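The Block Box, October Edition

Hello again! It's gallery time, and this month I'm giving the whole page over to blocks. Regular readers will know I have a thing for small painted cubes (my sister Nuria Berhe calls it "the cube problem," and she isn't wrong). I started picking them up at the Mackay street market, where a seller lets you dig through a big tin for as long as you like, and I've been digging ever since. Some I repaint, some I leave exactly as I find them, scuffs and all.

If you're new, the older galleries are down in the archive, including the dominoes one that everybody still writes to me about. For this one I picked out my favorites and wrote down whatever came into my head.

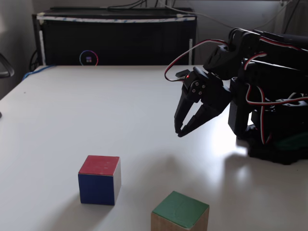
The two-tone crowd

I love a block that can't make up its mind. Red on top, dark blue in front, something pale on the side, and you get a different cube every time you give it a turn! The green one is the quieter cousin, with paint on top and natural wood on the front, and I go back and forth about whether to paint the rest of it. Friederike Strobel wrote in after the last gallery to say bare wood should be left alone forever. Solange Meireles wrote in the same week to say I should paint everything. You two should have lunch.

A little about the paint, as I get asked so often. I use the small pots from Mivia, two thin coats, and I sand in between with 200 grit paper. Red is the fussy one. It looks fantastic when it's fresh, and then it picks up little white scuffs if you so much as look at it, and I've decided I like them that way. Blue hides everything. Green sits somewhere in the middle and depends a lot on what kind of mood the wood is in.
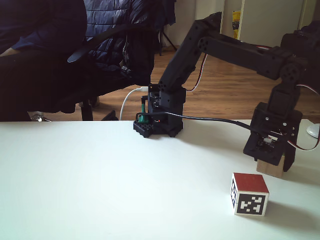

Pattern is where I'm headed next, and I'm a bit giddy about it. I've been doing solid colors for so long that I'd forgotten how much fun plain black and white can be, and Anselmo Batista has been nudging me toward it for ages (he does linocuts, so of course he has). What got me was the little cube with the red top and those chunky black squares on its white sides, like a crossword that lost its clues. I want to try something similar with a stencil and a very small sponge. Wish me luck with the corners!

Next gallery will be spinning tops, if Rosângela Miranda ever gives mine back. Until then, send me your own blocks, painted or plain, and tell me where you found them. I'll put 5 of them up on the Readers' Shelf page, and yes, wonky ones are very welcome.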